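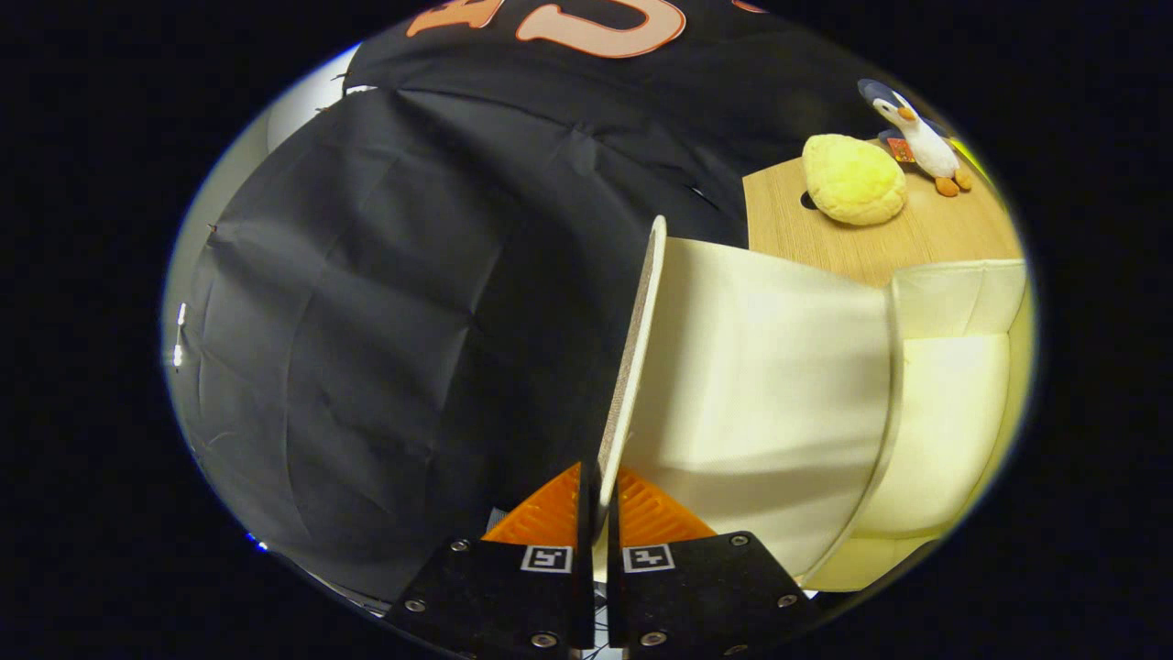
A cream-colored cushioned seat.

Do you have a chair you can't stand but won't get rid of? A couch you picked out with somebody you don't speak to anymore? Then I'd love to borrow a bit of your time in March.

I'm Aniela Czerwiński and I make an audio series called Sadico. Season one was nine episodes about kitchens. Season two is about sitting down, and I mean that in the widest way I can get away with: reading chairs, porch chairs, the bench by the back door where everyone takes off their boots, the recliner your uncle slept in for most of the eighties. I'm looking for people to come and tell me about theirs, on tape, for up to 102 minutes. (That's the longest the studio will let me book in one go. Most people are done well before that and we spend the rest drinking tea.)

Who I'm after

Anyone over 18 who lives close enough to get to Stilow and back in a day. You don't need a good voice or a good story. The best thing in season one came from a man who told me on the phone he had nothing to say and then talked about a bread drawer until my notebook was full. I would especially like to hear from people who reupholster things at home, people who have moved a lot, anyone who grew up sharing a bedroom, and anybody who has ever worked in a furniture store and has opinions. I already have plenty of rocking chairs, so if yours is a rocking chair please write anyway but be patient with me!

You don't have to own the seat now. Gone, sold, left on a curb, still at your sister's – all fine. If it's small enough to carry, bring it along, because I like to record the creaks. If it's a sectional, a couple of snapshots will do.

What happens

We meet at the Orkside building, second floor, door 193. The elevator is slow but it does come. I'll ask you to describe the seat as if I were on the phone with you, then we just talk. There's one other person in the room, our sound engineer, who mostly looks at the levels and eats almonds. You can stop whenever you want, skip any question, and ask me to take something out later. I send everybody their own section before it goes out, and you get two weeks to tell me what you want changed. You can use your first name only or pick a different one.

Sessions run mornings from 9:30 and again from 6 in the evening, so people with day jobs aren't left out. If you have kids and no sitter, there's a room next door with a table and a lot of crayons, but you'd need to bring a grown-up to go with them.

Money

Everyone who records gets $50 plus bus or train fare, paid the same day, whether or not your part ends up in the finished show. The whole pot for guests this season is $2,000, from a small grant named after the Ziółkowski family, and when it's spent I'll close the call. I wish it were more. Coffee, tea and a pretty decent plum cake come with it.

How to get in touch

Send a short note through the contact form on the Sadico page with "Seats" in the subject line. Tell me what the seat is, where it stood, and who sat in it most. Five or six sentences is plenty – please don't write me an essay, I'd rather hear it fresh. Add a phone number and whether mornings or evenings suit you. If typing isn't your thing, leave a voice message through the same page and talk as long as the beep allows.

I read everything myself, so give me about a week to get back to you. If I can't fit you in this time, I'll ask whether I can keep your note for the next round, and you can say no.

One last thing about getting in: the front door at Orkside sticks when it rains. Push hard, low down, near the handle.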